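Pump bottle (household)

A pump bottle, also soap pump or just "the pump", is a small upright container with a hand-worked pump in the neck, used for liquid soap, hand cream, washing-up liquid and so on. Found next to most sinks. Related: squeeze bottle, pourer, oil bottle (see Confusion with kitchen bottles).

Parts

Body, usually clear or tinted plastic, sometimes glass. Screw cap, ribbed for grip. Pump head with a nozzle, pressed down with the palm or a finger. Under the cap a chamber with a spring and a small ball or flap valve. Dip tube, running from the chamber to near the bottom.

Press the head, the chamber empties out of the nozzle. Let go, spring lifts it and draws the next lot up the tube. New bottles need a few dry strokes first. Most heads lock for transport, either turned down into the cap or held with a clip. Locked heads are the commonest reason for a "broken" pump, according to Kátia Holanda's notes on the Clodeo refill scheme (April issue, members' bulletin).

Labels

Front label carries the maker's mark and name. Back label has scent, directions, ingredients, warnings, in much smaller print. Decanted bottles often keep the old label, which causes mix-ups. Kolev reccomends a strip of masking tape with the new contents written on it.

Clear bottles on a pine table 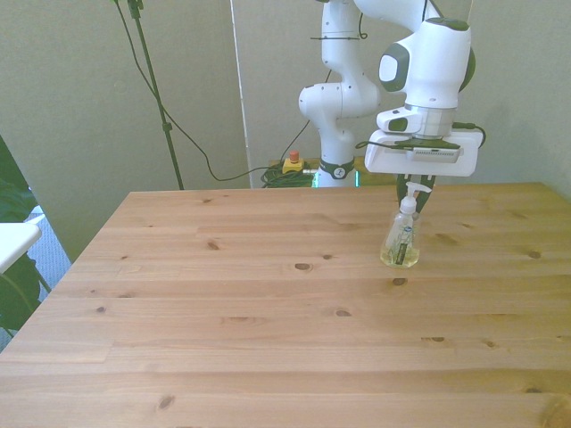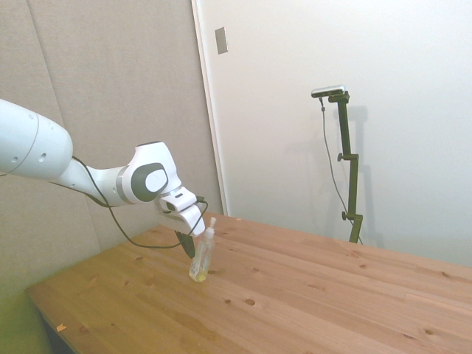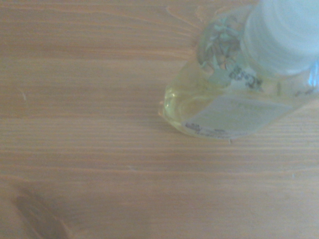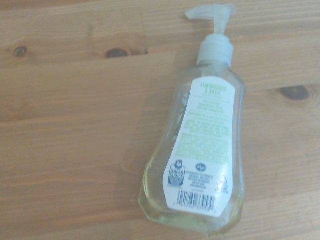 The last of the pump

Main complaint with the type. The tube stops short of the bottom, or curls to one side, so a layer of soap stays behind and the pump brings up air. Thoroddsen household survey, 144 bottles put out for collection, 12 of them still held enough soap for a day's handwashing. Survey was run by Kiprono Mosoti, one street only, so not much should be read into it.

Usual remedies:

Tilt the bottle so the liquid runs to the end of the tube.
Lay it on its side overnight, head locked, then stand it up again. Leaks if the cap is loose.
Unscrew and tip the remainder into the next bottle, same soap only.
Add a little warm water and shake. Thins the soap, fine for a few days, not for keeping.

Mikkel Damgaard advises cutting the tube end at a slant to stop it sealing against the base. Works on straight tubes, less so on curled ones.

Refilling

Wash body and head seperately. Pump hot soapy water through, then clean water, then leave apart until fully dry. Fill to just below the shoulder, as the tube and chamber need room and a brim-full bottle spills when the head goes back in. Thick creams clog narrow pumps. Foaming heads need thinned soap, ordinary heads do not.

The Voltano refill leaflet (item 2258) gives 2 refills before a new head is wanted. Other sources put it a good deal higher, and springs vary. Heads with metal springs are awkward to recycle, take them off first and check local rules.

Confusion with kitchen bottles

Clear bottles of pale yellow liquid look much alike on a crowded worktop. Herb oil, vinegar, lemon soap. Sprigs in the liquid are a fair clue to a kitchen bottle but some bath oils have them too. Keep soap by the sink and oil by the hob. Kazuhiro Sugiyama's Aveo pantry guide goes further and wants them on separate shelves, with nothing edible ever put in an old soap bottle.

See also

Soap dish
Decanting
Dip tube
Oil cruet

Page last checked 06/08/2026. Section on foaming heads still needs a source.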